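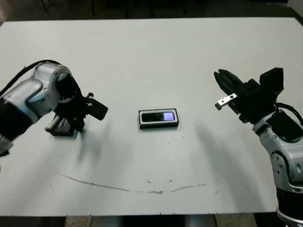

4.2 Surface marking and users' judgements of cleanliness

Responses from the May survey were matched to the cleaning records for each building. Of the 2,192 forms handed out at the Trirham and Fukuda sites, 1,365 were returned with every item filled in, and only these are used in this section. Users scored the worktop nearest to them from 0 (very dirty) to 100 (very clean) and then ticked a list of reasons for the score. They were not told when the top had last been wiped.

Time since cleaning had less effect on the scores than we expected. Tops wiped the same morning were given low scores if they carried old scratches or dull patches, while darker tops that had gone a full day without cleaning were often scored well. Yagi found the same tendency in his earlier work on canteen tables, although his users were seated and eating, and ours were mostly standing. The reason ticked most often for a low score was "marks", a word we had left undefined. In the follow-up interviews, carried out by Chiba, users applied it to crumbs, ink, scratches and stains alike, and several said they could not tell which of these they were looking at without touching the surface. 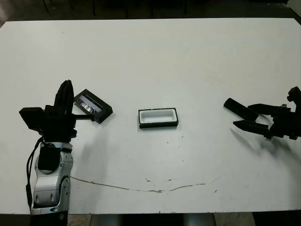 Colour and finish both affect how soon a worktop is judged to be dirty. Glossy tops show smears and finger marks under ceiling lights, and staff at Trirham reported wiping them more often for that reason. Matt tops hide smears fairly well but give no cover to small dark marks if the colour is pale. The top in Figure 2 is of this second kind: flat white with a slight grey tint, lightly scuffed, and dotted with small dark specks. A photograph does not settle whether such specks are loose dirt or part of the surface, and users glancing at a table are in much the same position. We therefore coded specks and scuffs separately from stains, and left the cause open unless the inspector had tried to wipe the mark away.

Inspectors from Lornari used the same codes on their monthly rounds. Agreement between inspectors was good for stains and poor for scuffs, mainly at the edges of tables. The scuff scores are reported in Section 4.3 by site only.

Contact the authors | © Itero Papers | Back to top
Shares: 14 Comments: 2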